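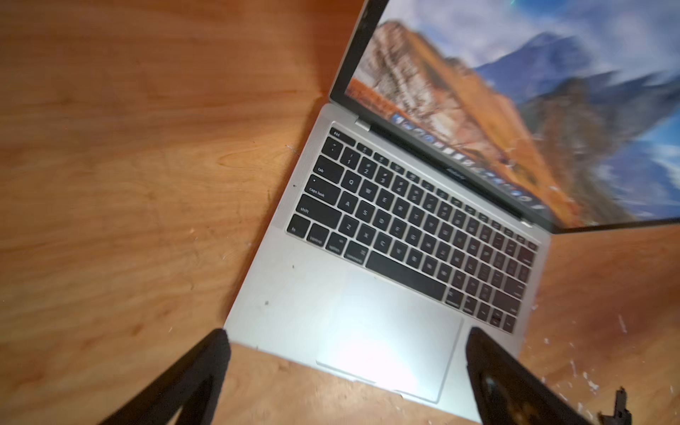
The laptop, open for business on the wooden table.

So I finally did it. After eleven years of telling everybody I was going to get my grandmother's recipes typed up, I sat down in July and started, and I'm happy to report that I'm still married and still speaking to my sister!

If you're new to this newsletter, my grandmother cooked for what felt like the whole of Ulano, and she wrote everything down on whatever was near her. Envelopes, feed receipts, the backs of church programs. When she moved out of the house on Lozano Street the papers went into two cookie tins and a hatbox, and the tins came to me. I've got 94 recipes typed so far. My sister has the hatbox and says there could be up to 858 scraps in there, but she also thinks a grocery list counts as a recipe, so we'll see.

The typing is the easy bit. It's the reading that gets you. Grandma used her own shorthand, and for weeks I thought "b.s." meant baking soda until a batch of molasses cookies came out tasting like a swimming pool. It's brown sugar. (Baking soda is just "soda," and plain old soda is "pop," so there was a system, I just wasn't in on it.) She also never wrote down an oven temperature in her life. You get "quick oven" or "slow oven" or, on the rhubarb cake, "same as Tuesday."

Sheyla Usuga wrote in after the last issue to say her mother did the same thing, and that what worked for her was baking each one twice before writing a number next to it. Good advice, Sheyla – my freezer is now full of second tries and I've had to stop buying peas.

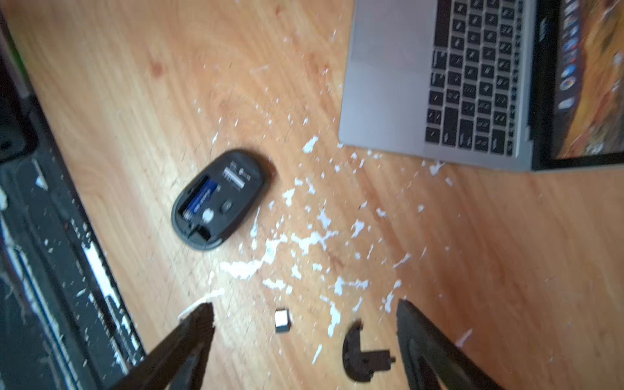 White bits all over the desk, and the mouse on its back.

A few of you asked how I'm sorting everything. I went by where we ate it, which makes no sense to anyone outside the family but I love it. There's a chapter for the lake, a chapter for funerals, and a fat one for Sunday nights, when supper was always eggs and something. The pickles are getting their own section because my uncle would never forgive me otherwise.

Next time I'll send the rhubarb cake, with a real temperature on it. And if anyone out there knows what "a Pilent of flour" might be, please write back. I've been using a coffee mug and hoping for the best.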